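Tips for Building a Small Fetching Robot at Home
Posted May 21, 2021, under Workshop
By Vaughn Brannigan

My robot is a low cart with one arm on top. It drives from the bedroom to the sitting room, takes a light object from a seat or a low shelf, and brings it to the charging place by the door. I have built it partly on my kitchen table and partly in the shared workshop at Corkeser, in Pravport, where I pay for a shelf and one evening in the week. Several readers of my page on drawer repair asked for notes, so I put them in order. They are for people who already can solder a wire and have some patience.

Before you buy anything

Walk the route on your knees. I mean this seriously. Take a notebook and go from one room to the other at the height of the robot. Write down every threshold, every rug border, every chair leg that stands a little outside of where you think it stands. My first design had small wheels with a hard tire, and they stopped at the strip between the two rooms every time. I had walked over this strip for years and never felt it.

Measure the narrowest place on the route and make the cart clearly smaller than that. Cables will stick out. The corner of the battery box will stick out too.

Decide what the robot will carry and weigh it on the kitchen scale. For me the limit is 300 grams, and everything in the arm was chosen from this one number. A friend of the workshop started with the arm and only afterwards looked for something it could lift. He now has a very expensive machine for moving socks.

The base

Plywood is good enough. Sand the edges, give it two coats of varnish and let it dry flat, with a weight on it if your plywood is thin. I cut mine by hand saw and it is not perfectly square, which has never mattered.

Put the battery as low as you can and in the middle. When the arm reaches forward, the whole cart wants to tip forward also. If it still tips, move the battery back by the width of a finger and try again before you add any ballast.

Use soft wheels on carpet. On a hard floor they collect hair, so keep a seam ripper in the toolbox. Scissors scratch the axle.

Mark the front of the base with a piece of tape. After you have turned it upside down for the fourth time in one evening, you will be glad of the tape.

The arm

I used the Erkalell kit, the small one. The instructions are correct but they are in the wrong order. Do it like this:

Center all servos first, with nothing attached to them.
Put a dot of nail polish on each horn and on the case, so the center can be found later by eye.
Mount the shoulder and test it alone.
Then the elbow, then the wrist, testing each one.
Only at the end the fingers.

The eight screws in the shoulder plate must be tightened across, as you would do with a car wheel, a little each time. If you tighten one side completely, the plate sits crooked and the arm will droop to the left. I looked for this fault in the software for an entire weekend.

Glue thin rubber on the inside of the fingers. A slice of an old bicycle tube works well. Roughen it with sandpaper, wipe it with alcohol, use contact glue and wait the full time that is written on the tube of glue. Mine peeled off once, and it was my own impatience.

Leave a loop of slack cable at every joint. Move the joint by hand to both ends before you fix the cable tie. Then cut the end of the tie flush with nail clippers – side cutters leave a sharp corner that will open your skin.

Wiring

Choose colors and stay faithful to them. I ran out of red once and used orange "only for today." Two weeks later I connected the orange one to the wrong side and the driver board gave a small smell.

Put a switch on the outside, large, where your hand finds it without looking. Mine is an old lamp switch. Software stops are useful, but when the arm is pushing against a bookcase you want the lamp switch.

The Fitzsimmons driver board gets hot if it lies directly on wood. Lift it on spacers. If you have no spacers, cut short pieces from the body of a ballpoint pen.

A fuse belongs near the battery and not near the board. Keep spare fuses taped inside of the battery lid.

Write down what is connected to what, on paper, and keep the paper in a plastic sleeve under the base. I also have this list in the computer, where I never look at it.

Trying it in a drawn room first

This is the part that I did too late. I thought that simulation was for universities. Then I broke a wrist gear on the frame of the door, waited in June of the year before for a new one, and in the waiting time I learned to build my rooms in the simulator. It is free software on an ordinary computer and it saved me many gears since then.

Start with the walls and the doorway. Give the door opening its true width, measured between the trim and not between the walls. Most of my early crashes were in this difference.

Make the floor next and choose the friction for it. Carpet is not one number. I ended with one value for driving straight and I accept that turning is somewhat wrong.

For furniture use simple shapes. A chair can be a box with two thicker boxes for arms, and the robot will learn what it must learn from it. Spend the time on the height of the seat, which decides if the arm can reach over the front edge or not.

Give every large thing its own plain color and avoid giving neighbors the same one. You will look at these rooms through the robot's camera for many evenings, at low resolution, and if the wall and the cabinet are both beige you will not know which of them you are about to hit.

Add some small objects to a seat, of a size the fingers can really close on. Do not put them in neat rows. In a real house they lie together, and the robot must choose one from a little heap.
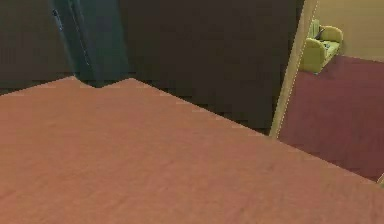 Check the camera position before you start a long run. Measure on the real robot from the floor to the center of the lens, and type this into the model. Check the tilt too. A small mistake in the tilt moves every object far away on the floor, and the arm then reaches politely for a place where nothing lies.

Try the start from different positions. If the cart always begins from the same corner, it will learn this corner and be lost in any other. I let the program choose the start within a rectangle, and I throw away starts that touch a wall.

Let it run at night. My computer needs the night for 3000 attempts, with the screen off and the window a little open for the fan. In the morning I look only at the failures, and of those only at the ones that fail in a new way. I write a few words for each, such as "too near trim" or "reached over chair arm."

Save your room under a new name before each change. I use the date and one word, for example the word "lamp" if I have added the lamp. When the robot becomes suddenly stupid, you can go back to the room where it was clever and compare.

Do not make the drawn room too beautiful. I spent three evenings on a curtain. The robot does not go near to the curtain.

Back to the real floor

For the first real drive, hold the cart with a cord, like a dog. Walk behind it and keep the other hand free for the switch.

Put the arm speed at the lowest setting and leave it there for longer than you like. You can hear problems at low speed. A dry gear makes a clicking, a cable that is too short makes a kind of creak just before the joint stops.

Remove from the seat anything made of glass or with a cord attached. Begin with a rolled pair of socks, then a soft ball, then the object you really want. For the remote control I had to wait until the fingers had the rubber.

Charge the battery away from curtains and paper, on a tile or a metal tray, and be in the house when you do it.

If the result in the house is much worse than in the simulator, check first the things with no brain in them: tire pressure if you have air tires, hair in the axle, a loose horn screw, a dirty lens. Clean the lens with the cloth for eyeglasses. I check these before I open the program, and I have found the fault there more often than in my code.

Small things for the workbench

Keep an ice cube tray for screws, one cup for each step of the work, and take the robot apart from left to right.

A strong magnet in a small plastic bag picks up fallen screws from carpet. Turn the bag inside out over the tray and the screws come off without a fight.

Beeswax on the threads makes wood screws go in easily. Rub the screw one time over the block.

Old mouse pads are good under the robot when you turn it over. They protect the table and they don't let the wheels roll.

At Corkeser we must clear the big bench at closing time, so I built everything on a baking sheet with a rim. The whole project lifts up and goes onto the shelf with all of its loose parts. At home it goes on top of the refrigerator, and dinner can be on the table.

For questions about the Erkalell shoulder plate, please write which version you have. The number is molded on the inside, near the cable hole, and you need a flashlight to read it.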